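Aceite duro Galli para encimeras y mesas de madera

Bote de 400 ml. Acabado satinado. Referencia 196.

Llevo años vendiendo productos para madera y con este me pasa una cosa rara: lo tengo en la tienda y también lo tengo en casa, debajo del fregadero, con la tapa pegajosa de tanto abrirlo. Empecé con él cuando todavía trabajaba en el taller con Ovidiu Enache (que es mucho más cuidadoso que yo, todo hay que decirlo) y desde entonces he probado otros, pero siempre vuelvo.

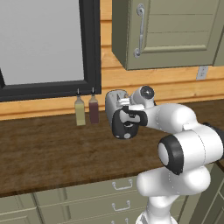
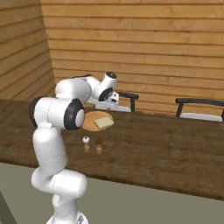
Os cuento cómo lo uso yo. Primero lijo, y lijo de verdad, hasta grano 180 y siempre siguiendo la veta. En una encimera que ya tiene barniz hay que llegar a la madera desnuda, porque el aceite no entra donde queda barniz y os saldrán unos parches feísimos. Luego aspiro, paso un trapo apenas húmedo y me voy a hacer otra cosa hasta que seque.

La primera mano va fina, ¡finísima! El error que más veo es el de quien echa un charco y lo deja ahí pensando que así protege más. Se extiende con un trapo de algodón, se espera un cuarto de hora y se retira todo lo que la madera no haya bebido. Al día siguiente, segunda mano igual. En las testas y alrededor del fregadero doy una tercera, y si la mesa es de comer a diario, también.

Tono: oscurece un poco, como cuando mojas la madera. En roble sale un color miel muy bonito. En nogal casi no cambia, solo se le ve más la veta. Si queréis conservar el pino clarito, mirad mejor el Nuseo Mate, que lleva una pizca de pigmento blanco y amarillea menos.

Con un bote me llegó para la encimera de casa y me sobró para las tablas de cortar. Si vuestra madera es muy porosa o está muy seca, contad con dos.

Secado: al tacto, de un día para otro. Para poner cosas encima con cuidado, tres días. Para olvidarse del tema y dejar una cazuela (con salvamanteles, por favor), dos semanas. En invierno se alarga, y en una cocina sin ventilar todavía más.

Ojo con los trapos. Empapados en aceite y hechos una bola pueden arder solos, esto va en serio. Extendedlos al aire libre hasta que estén tiesos o metedlos en un cubo con agua antes de tirarlos.

Para el mantenimiento, agua y jabón neutro, nada de lejía ni estropajo verde. Yo repaso en junio, con las ventanas abiertas, una sola mano y listo. Las marcas de vaso se van lijando a mano solo esa zona y volviendo a aceitar.

Precio: 26 euros el bote. El pack con trapos de algodón y taco de lija Garnard lo encontraréis con la referencia 353, y los envíos los hacemos con Skutlow. Los pedidos que entran antes de las doce del mediodía salen esa misma tarde.

Si dudáis de qué madera tenéis, mandadme una foto con luz natural por el formulario y os contesto yo.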